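The Race Director Who Hates Running

The woman who runs the Plaltosow Trail Ultra would like it known that she does not enjoy running. "I've done 50 k twice," she says. "The second time was to check whether the first had been a fluke. It was just as bad."
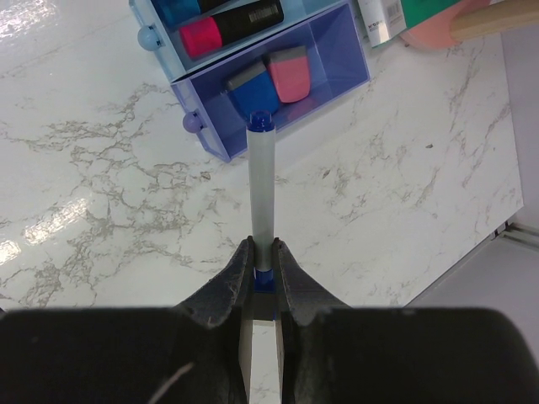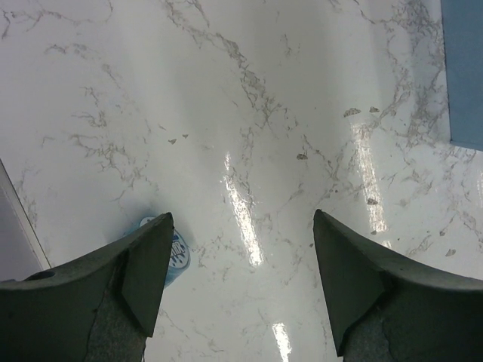
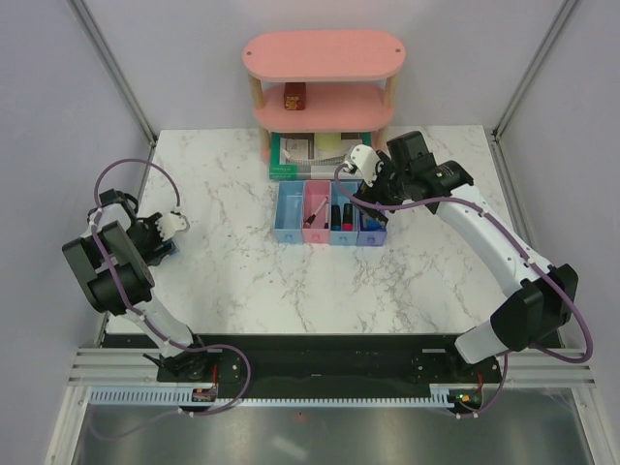
She took over the race eight years ago, when it had 40 entrants and a finish line made of flour. The February edition drew 110, a figure she recites with the expression of someone reading a parking fine. Every one of them wanted to know about the toilets.

"There are two. They're at Whitlock, at the halfway mark. I put it in the race notes, in bold, and then I spend a month answering emails about it."

The course climbs out of Whitlock on a fire trail the locals call the Staircase, though it has no stairs and, after rain, not much trail. I walked a bit of it for this piece and had to sit down on a log. She ate a sandwich and waited.

Does she ever consider making it easier? "I moved the last aid station 8 k closer to the finish. People complained it had lost its character." She moved it back the next year. People complained about that too.

Her favourite spot on race day is the Plekine creek crossing, where she stands with a thermos and offers what she calls encouragement. Several runners have described it differently. "I tell them how far they've got left. They don't always like the answer, but I'm not going to lie to someone in wet socks."

Entries for the next one open soon. She hasn't decided whether she'll run it herself. "I've decided," she says, a minute later. "No."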